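Stick-on paper labels on a monitor, and a mesh bin that won't keep its liner up

Home help > Desks and small rooms

Posted by Kodosau

I'm sorting out a small desk corner in our place in Brosinthorpe and have two jobs I keep putting off.

First, the monitor. It's a flat black one on a flat black stand, and it has two small white paper strips stuck to the screen. The glue has gone hard and I don't want to scratch the screen or take the coating off. What do I use?

Second, the bin. It's a round black mesh one with a thin liner, the cheap sort on a roll. The bag slips down the inside as soon as anything heavier than a tissue goes in, and then the rubbish ends up between the bag and the mesh. I've tried knotting it at the side but the knot pulls through. The bin lives in the back corner next to the monitor so it's awkward to reach.

I'd also like to know if the black wallpaper with the white leaves can be patched. There's a small whitish torn bit on the right-hand wall. I have no spare paper left.

39 views, 3 replies

Posted by Aren

For the strips, switch the monitor off and let it cool. Dampen a microfibre cloth with plain water, hold it against the paper for 2 minutes, then roll the paper off with your fingertip. Don't spray anything on the screen and don't use a blade. If glue is left behind, repeat with the damp cloth. No nail varnish remover, no kitchen cleaner. Put one hand behind the screen while you rub or the whole thing tips back on its stand.

Your bags are too small for the bin. Measure round the rim and buy a size up so that you can fold a good hand's width over the outside. A large elastic band over the fold will hold it.

Posted by Brosinthorpe_DIY

just get a bin with a lid

Posted by Azimi

Agree with Aren about the cloth. On the bin, push the bag right down to the bottom before you fold the top over. With thin bags the air gets trapped underneath and the weight then drags the rim in. Mesh lets the air out but only if you press it down first.

My own corner is the same sort of thing, dark marble-look surface and leaf paper.

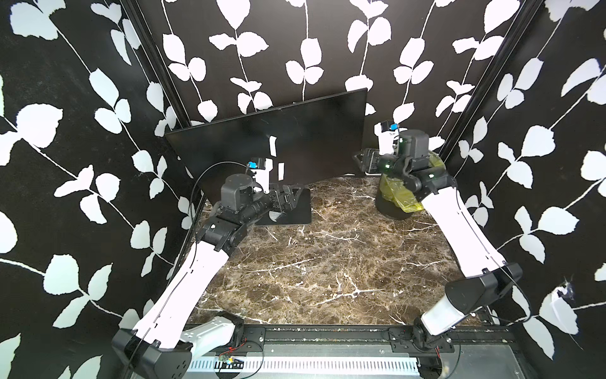
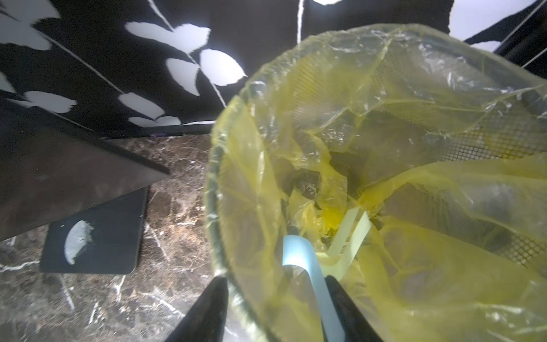
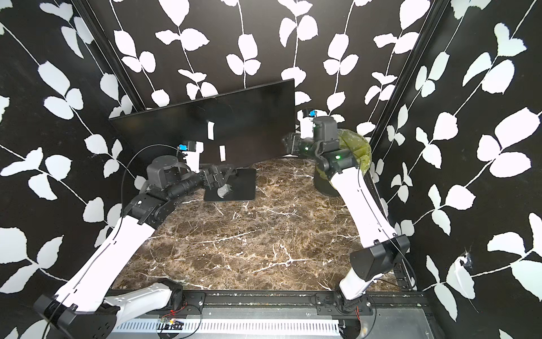 For the wallpaper, if the tear is in a black part and not on a leaf, a black felt-tip with a matt finish will do. Dab it on with the tip and don't draw lines. Leave it to dry before you decide on a second coat. If it goes across a leaf, do the black first and leave the white alone. Try it somewhere low down first, as some black papers are slightly brown and a pure black pen shows up in daylight.

If the edges of the tear are lifting, stick them down with a little border adhesive before you colour anything.

Posted by Kodosau

Thanks. The strips came off with the damp cloth, the second one took 3 goes. Bigger bags are on order. Haven't tried the pen yet.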